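4.3 Réglage des pinces et prise d'un textile souple

Cette section concerne le robot à deux bras Urside monté en atelier partagé ou à domicile. Elle suppose que le câblage (section 3) est terminé et que les deux bras ont été mis à zéro. Révision du 10/02/2024, rédaction : Hamdia Derese et Kidus Seyoum.

Matériel nécessaire : clé Allen fournie avec le kit, ordinateur avec l'outil de configuration Gudeta, une serviette de toilette sèche.

ATTENTION : gardez l'arrêt d'urgence à portée de main pendant toute la procédure. Ne passez pas les doigts entre les mors lorsque les moteurs sont sous tension.

1. Placez le sélecteur de mode sur MANUEL et mettez les bras sous tension.
2. Ouvrez les deux pinces en butée. Les mors doivent s'écarter symétriquement. Dans le cas contraire, coupez l'alimentation et reprenez le serrage des vis de mors.
3. Dans Gudeta, ouvrez l'onglet Pinces et relevez la position d'ouverture de chaque côté. Enregistrez-la comme limite haute.
4. Refermez à vide, puis enregistrez la limite basse.
5. Réglez le paramètre 306 (seuil de courant) sur 2 pour la pince droite. Laissez la pince gauche à sa valeur d'usine.
6. Présentez la serviette entre les mors de la pince droite, pliée en double, en la tenant par le bord opposé. Lancez la commande FERMER.
7. Lâchez la serviette et levez l'avant-bras jusqu'à ce que le tissu pende sans toucher le sol. 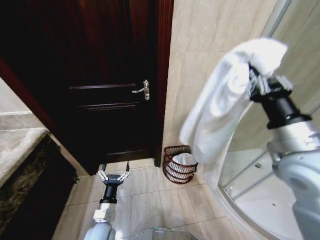

Pourquoi le seuil de courant n'est-il pas le même pour les deux pinces ?
Les deux réducteurs ont des rapports différents. À seuil égal, la pince gauche serre davantage et peut marquer le tissu.

8. Maintenez la position environ 3000 ms, puis ouvrez la pince. Répétez l'essai en prenant la serviette par un coin.
9. Si le tissu glisse, augmentez le paramètre 306 d'une unité et reprenez à l'étape 6.
10. Enregistrez le profil sous un nom distinct du profil d'usine.

NOTE : les profils créés avant septembre ne contiennent pas les limites haute et basse. Ils se chargent sans message d'erreur, mais les étapes 3 et 4 sont à refaire.

NOTE : en pièce carrelée, vérifiez le calage du socle avant tout mouvement des bras. Un patin posé sur un joint suffit à décaler la hauteur de prise.

PRUDENCE : n'effectuez pas ces essais avec un textile mouillé. Les boîtiers de poignet ne sont pas étanches.

Pour les mors de rechange et les vis, adressez-vous à Kiros Gebretsadik, atelier Hallavgate. Le réglage de la coordination des deux bras est traité en section 4.4.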